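Gripper comparison — catch-up, notes from the meeting

Present: Birdie Holloway (chair), Tsung-han Yen, Priya, Marek, Ollie (notes). Apologies from Jo, on leave till the end of May.
Started 4.10, Marek joined at item 2.

1. Last time's actions

Spare pads ordered — done, two sets in the drawer by the door. Calibration sheet reprinted, done. Naming scheme for recordings, NOT done, carried over again (Ollie). Birdie wants it before any more sessions get logged, the folder is already a mess.

2. Where we are with the hand-held units

Two units still in the running, Dolevum and Cotwood. Lateo dropped last month after the hinge trouble, no one wants to reopen that.
Total so far 322 usable takes, Dolevum has the larger share because it was ready first. Tsung-han: don't read too much into the raw success rates yet, the object lists didn't match in the first fortnight. Agreed to throw out everything before the matched list came in when we compare, keep it for training.

Priya asked if the wrist angle is being logged on both. Yes on Dolevum. On Cotwood it's logged but drifts after a long take. Marek thinks it's the clock and not the sensor. To check.

3. Pads

Longest item. Blue rubber pads v. the plain grey ones.
Blue: better on thin stuff, less squeeze needed, leaves a mark on soft card. Grey: fine on boxes, poor on anything narrow.
Tsung-han went through the thin sticks. Whole bundle is easy enough if you come in square, trouble starts when the bundle is at an angle to the pads and the outside ones roll. Suggests two separate tasks, "bundle" and "single stick", scored apart. Birdie happy with that as long as the total doesn't grow. Marek not keen, more relabelling. Agreed to try it for one block and see.

Also the pads are creeping. After a long session the left one sits a touch lower than the right on unit B. Screws to be checked at the start of every block, put it on the start sheet.
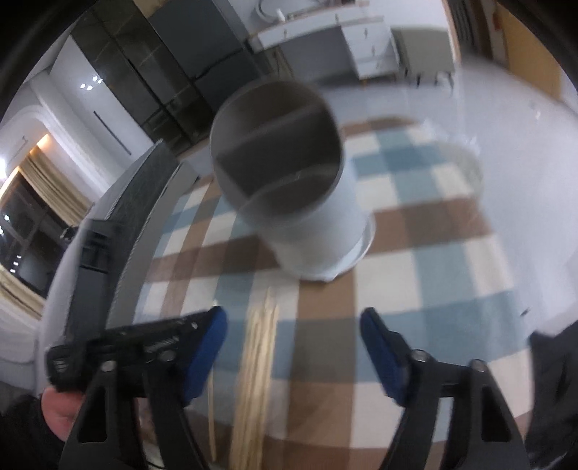 Blue pads open over the stick bundle, white container further back on the rug.

Discussion of floor work v. table work. Everyone finds the floor slower. Priya says her aim is worse on the patterned rug than on bare floor, Ollie the same. Could be us, could be the wide lens, things look further off than they are. Birdie would like floor takes kept in, otherwise we only learn what works at table height. Split to be one floor block for every two table blocks.

Rug or no rug: left as is. Tsung-han wants both surfaces in, the arm will have to cope with both.

4. Camera

Edges still bend a lot with the wide lens. Marek tried the narrower one on unit A and lost sight of the pads when the fingers were fully open, so no good. Stay with wide. Blur on quick moves is the bigger worry — slow down over the last bit of the approach, and shorten exposure where the light allows. Evening sessions are the worst for this. Priya to try the shorter setting in the evening and report.

Labels on the fingers can't be read in the recordings once there's any blur. Bigger lettering, or a coloured dot per unit. Dot preferred (cheaper). Ollie to buy.

5. Moving over to the arm

Dvorak controller is up and running on the bench. Replay of hand-held takes works for slow ones, stutters on fast ones. Marek played back 142 takes and stopped the run early when the wrist got to its limit twice. Wants a soft stop put in before anyone else runs it unattended. Birdie: no unattended runs full stop until that's in. Agreed.

Old controller stays plugged in as a fallback. Swapping over takes a while and the cable is stiff, so don't swap mid block.

Question from Priya on whether the arm gets the same pads as the hand-held. Yes, has to, otherwise the comparision is worthless. Fixing holes don't line up, adaptor plate needed. Tsung-han has a drawing, to send round.

6. Storage and money

2,229 files on the shared drive counting the calibration clips and the rubbish ones. Getting slow to open. Marek to move anything from the Lateo days to the archive disk, check with Birdie before deleting.
Adaptor plate plus dots plus one more set of pads should come in under some £200. Birdie to sign off once there's a quote for the plate.

7. AOB

Whoever borrowed the small hex key please put it back, the start sheet check needs it.
Ollie asked about gloves. Dark sleeves and bare hands have been turning up in the takes, should we all wear the same? Tsung-han says no, variety is fine, just keep fingers off the pads. Left there.
Battery on unit B down to half by the end of a block. Charge between blocks, not overnight in the cupboard.

Actions
Ollie — naming scheme (again), coloured dots, screw check onto start sheet
Marek — Cotwood clock, soft stop on Dvorak, archive the Lateo files
Priya — shorter exposure in an evening session
Tsung-han — adaptor drawing round to all, write up bundle and single stick as seperate tasks
Birdie — quote for plate, then sign off

Next meeting same room, 4.00 start please. Finished 5.25.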